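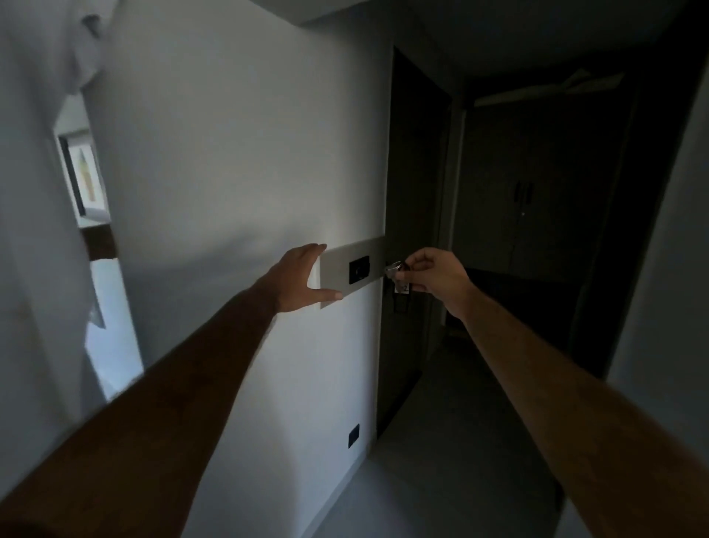 I have never believed in the idea that an apartment "settles in" on its own. People say it about doors especially. Give it a season, the wood will settle, the lock will loosen up, you'll get the knack. I've lived at Skoltcombe since March and what has happened is that I've gotten used to being annoyed.

The door at the end of the hallway is my test case. It's tall, plain and charcoal, which looked very smart on the listing and shows every thumbprint I own. Past it is the dim room with the dark wardrobe, where I keep winter bedding and anything I don't want to make a decision about. Somebody at Popescu, the firm that manages the building, decided at some point that this room needed its own lock. I asked why. I was told it was "standard for the layout." I don't know what layout they mean, and my neighbor Aurel Costache, whose place is the mirror of mine, has no lock on his at all.

So I have a key with a little white tag on it, and I have a routine. Left hand flat, right hand on the key, push it in all the way, then back it out by a hair before turning. Aurel swears by graphite powder. I bought some. It got on my fingers and then on the white wall, and the lock turned exactly the way it had before. The spray from Rundar was 90 percent smell as far as I can tell.

Then there's the wall plate beside the door, pale beige-gray with a small black square in the middle. The move-in packet from Popescu has a page on the fittings, and the hallway one is listed as item 3529, no further explanation. I'd have taken one useful sentence over a catalog number.

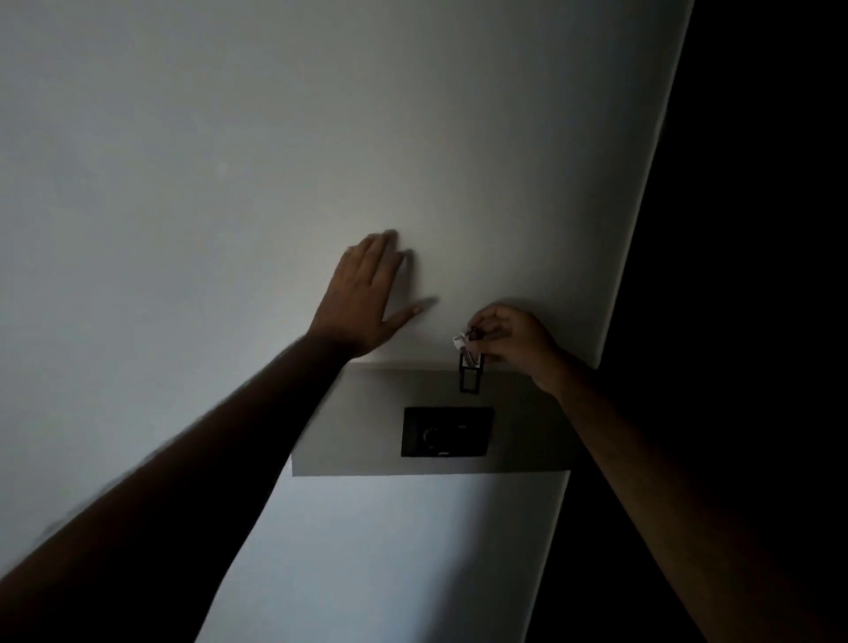
Left hand on the wall, as usual.

The wall itself I have fewer complaints about. It was painted before I moved in, in a white Cerotcombe sells as washable, and I was ready to be rude about that too. I've wiped the stretch by the lock 4 times now with a damp cloth and a drop of dish soap and the color has held. The graphite came off - mostly. I'll reserve judgment until it's been through a winter of wet gloves.

What I'd like is to leave the door unlocked and put the key in a drawer, and I tried that for a while. Unlatched, it swings open at night and I lie there listening to it. A rubber wedge would fix it, says Aurel, who also said the graphite would fix it. I've ordered the wedge anyway. It was cheap, and the locksmith wants 90 dollars just to come over and look.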